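How to Wipe Down a Table With Spray and a Cloth (and What You Can Skip)

Most advice on cleaning a table is there to sell you a second bottle. I have tried Vumby, Ulside and a refill that cost more than the spray it refilled, and I remain unconvinced that the brand matters much. How you use it matters more.

What you need

One spray bottle and one cloth. Cotton is fine, and an old dish towel is fine too. The special table cloth from Grormont is a cloth.

Step 1: Read the back of the bottle

Skip the front, where the promises are. Turn the bottle around and look for which surfaces it can go on and whether it needs rinsing. The row of little badges deserves a slower look. A paw print or a ring of arrows can mean several things, depending on who issued it, and some makers draw their own. 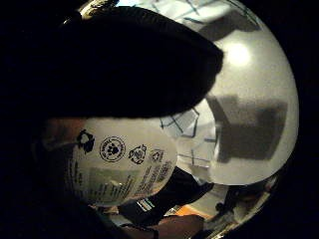 Hanne Tikkanen wrote in to say I was being unfair, and that she only buys cleaners with an animal-testing seal she can look up by name. Fair enough. Looking it up is the part most of us never do.

Step 2: Clear what you can

Crumbs and wrappers go first. Anything with a plug gets unplugged or moved well away from the spray. If cables have to stay on the table, work on one side only and leave the other for later. 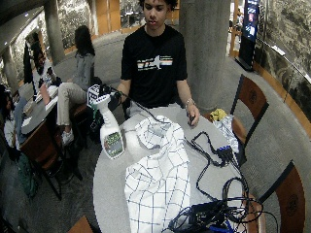
Step 3: Spray the cloth

Most people spray the table, then chase the puddle. Two squeezes into a folded cloth will do for a small round table. I would ignore any label that tells you to "apply generously" - they would like you to finish the bottle.

Step 4: Wipe in one direction

Start at the far side and pull toward yourself in overlapping strips. Circles look busy and mostly move the dirt around. Refold to a clean side when the cloth starts to drag.
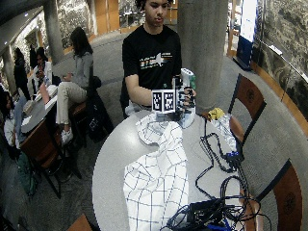 Do the rim last, where sticky fingers have been. If your label says to rinse, go over everything again with plain water.

Step 5: Put it all away

Close the nozzle if it has a lock, and hang the cloth up to dry. A damp cloth left in a heap will smell by morning, whatever Jalali says about its "fresh fiber."
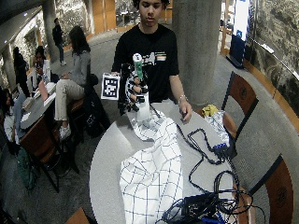 Bottle and checked cloth on a round table.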